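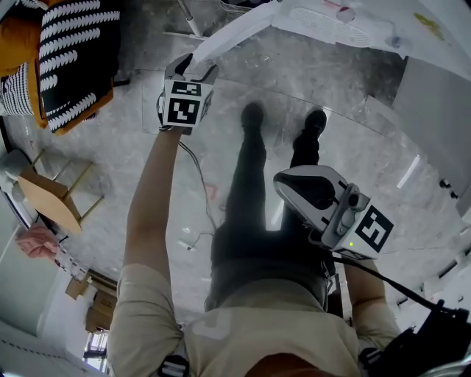
**Sourdough rye in a cold kitchen – who's baking through December?**

**crumbfinder**
Okay, I finally got a rye loaf I'm proud of and I have to tell somebody! My kitchen sits at 62 degrees most mornings this time of year, and for the last month everything came out like a doorstop. Then on Saturday I pulled a loaf that was tall, sour, moist in the middle and had a crust that crackled the whole time it cooled. I stood there listening to it like a fool.

What I did:

- 40 percent whole rye, the rest bread flour
- starter fed the night before and left on top of the fridge
- warm water in the dough, warmer than I'd ever dared
- 96 minutes from shaping to oven, with the loaf parked in the oven with only the light on
- caraway, lots of it

I'm using the Gerlach stone-ground rye, which is coarser than what I had before and drinks water like crazy. Anybody else on that flour? And what's everybody doing for warmth?

**dmcgrath_bakes**
Congratulations! That crackle is the best sound in the house. I've been on the Gerlach since fall and I love it, but it took me four bags to figure out the water. I add the last splash after the dough has rested, with wet hands, and squish it in.

One thing I'd push back on is the oven light. Mine gets a lot hotter than you'd think. I put a thermometer in there once and it was well past 90 by the time I checked. If your rye ever goes gummy, look there first.

– Donal McGrath

**pan_loaf_patty**
Gummy rye is almost always cutting too early, though. Did you wait a full day? I know, I know, it's torture. I wrap mine in a dish towel and hide it in the bread box so my kids forget it exists (they never forget).

**crumbfinder**
I waited until Sunday breakfast! Sort of. I cut the heel off Saturday night. It was a tiny bit sticky on the knife but I ate it with butter and have no regrets.

Donal, I'll put a thermometer in there tonight. Good call.

**ovenrack69**
I'm going to be the grump here. I don't think you need any of the warm stuff. I bake rye at 60 degrees all winter and just give it longer. Cold and slow gives you way more flavor. My dough sits overnight on the counter, I shape it before work, and my husband bakes it at lunch. The whole trick is watching the dough and leaving the clock out of it.

**dmcgrath_bakes**
Overnight at 40 percent rye? Mine would be soup. Rye ferments so fast once it gets going, and when it's over, it's really over. What's your starter amount?

**ovenrack69**
Tiny. A spoonful for a two-pound loaf. That's why it works. If you use a big scoop of starter then sure, you'll get soup.

**dmcgrath_bakes**
Ah, okay, a spoonful changes everything. I still like a big starter for the tang, but I'd eat your loaf happily.

**little_miss_levain**
Can I jump in with a pan question? I've got the Dileck loaf pan, the long skinny one with the lid, and my rye keeps sticking in the corners. I've tried oil, I've tried butter. Gorgeous loaf, and then I tear the bottom right off it.

**pan_loaf_patty**
Butter AND rye flour, and really get it into the corners with a brush. I have that same pan and it got much better after a dozen bakes or so. Don't scrub it! Wipe it while it's warm and put it away.

**ovenrack69**
Parchment sling. Done.

**pan_loaf_patty**
The sling leaves wrinkles down the sides and I refuse!

**ovenrack69**
You can't taste wrinkles, Patty.

**little_miss_levain**
Ha, I'll try both and see which one I'm too lazy for. Thank you!

**crumbfinder**
Back with a report. The thermometer said 88 with the light on and the door shut, so Donal was onto something. I propped the door open with a wooden spoon and it settled at 79, and I like that a lot better. Second loaf is in now. I cut the caraway in half too, because my sister said the first one tasted like a deli had exploded.

I also mixed up a little jar with a spoonful of starter, ovenrack style, and it's on the counter for the night. If it's soup by morning I'm making crackers out of it.

**ovenrack69**
Roll them thin and put flaky salt on top. Rye crackers are great, so you win either way.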